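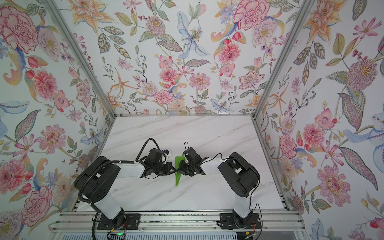
Budget thread for the second two-arm cell. February is when the request goes in, so numbers need to settle this week.

1/ Arms. Pellari and Vasby both quoted. Vasby is cheaper per arm but charges separately for the rail mounts. With mounts added, the gap is 400 a pair.

2/ Lead time: Pellari 12 weeks, Vasby 15. Neither will commit in writing until the deposit clears.

3/ Grippers are the line I got wrong last year. I budgeted fingers as part of the arm. They are a consumable. Folding thin sheet puts the load on the tips, and the tips are what we reorder.
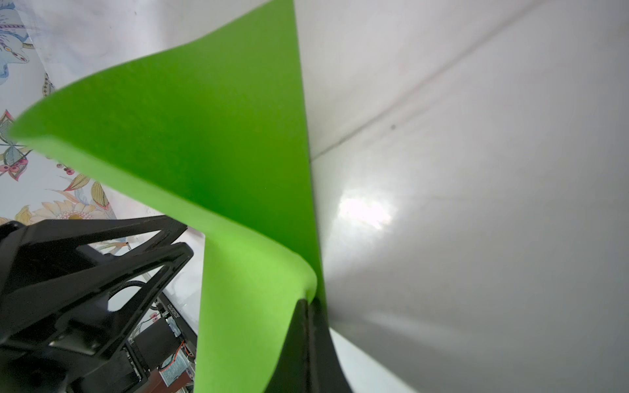 Finger on the fold, wrist camera view.

4/ Wrist cameras: one per arm plus one spare. Cable gets its own line this time. Holger Lie at McIver suggests padding cable length by 23 percent for loops at the wrist. I used his figure.

5/ Frame, tabletop and wall panels: built in-house, material cost only. Extrusion from the same supplier as before.

6/ Not in this request: Nusex service contract. It covers arms but excludes grippers and wiring, so it misses most of what we repair.

7/ Open item: spare servos. Stock a full set per arm or order on failure? Leaning toward one set shared between both cells.

Comments

dtorque: Shared set works until two wrists go in the same week. Ask me how I know.

mk_benchtop: Does the Vasby quote include the power supplies? Ours didn't.

rail_and_slot: What are you paying per finger pair?

Recent posts
Deposit terms compared, Pellari and Vasby
Fingertip wear log, part two
Cable routing on a shared rail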